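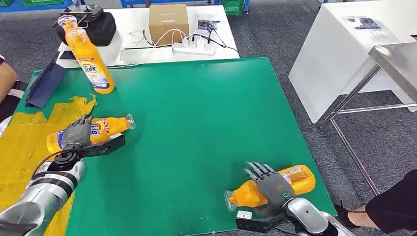 **Green mat, orange detergent bottles, sticky ring that won't quit**

Posted by Jonalyn Baluyot, Jul 30, 2023

Hi all. Quick one, am between loads. We keep three orange bottles on the big green mat on the laundry table, at least one is Tide, and I keep finding blue goo on the mat. Sticky, collects lint, gross. Wiped it with a damp paper towel and it just foamed and smeared. Wiped again, more foam. Table underneath stains easily so if it gets through I'll be looking at it forever.

Also my kids lay the bottles down on their sides when they're done. Is that where the leak comes from or is it the cap? Bought the mat in April, a Fako, don't want to toss it already. No tag on it so no clue if it can go in the machine.

---

**droslow_dan**

You're using too much water too soon. Detergent + wet towel = suds forever. Do it like this:

1. Scrape up what you can DRY. Old gift card works great.
2. Blot with a dry rag. Don't rub.
3. Then warm water on a cloth, barely wet. Wring it out, go over the spot, rinse the cloth, again. Took me 20 minutes on a bad one.
4. Splash of white vinegar in the last rinse water if its still slick. Not a lot.
5. Dry both sides before you put it back. Lift it and check the table too - mine had a ring under there I'd missed for weeks.

On the leak, sideways is probably your problem. Most of those caps are fine upright, but if there's detergent left in the threads it'll creep out once the bottle's down. Wipe the threads, close it till it stops, stand it up. I'd put a cheap tray under the lot, then you only wash the tray.

I wouldn't machine wash a mat with no tag. Try a corner by hand first.

---

**sorianomom33**

get pods. done

---

**Testel**

Agree w/ Dan except the vinegar, didnt do anything for me. What did work was leaving it alone overnight, then the goo peeled up kind of like glue. Depends how thick it is I guess.

For the kids - I stuck 2 strips of painters tape on our mat and told them bottles stand between the lines. Worked on the younger one. Older one still lays everything down.

And check the bottom of each bottle before you blame the caps. Had one with a hairline crack on the seam, drove me nuts. Stand each one on a paper towel for a day and see which towel gets wet.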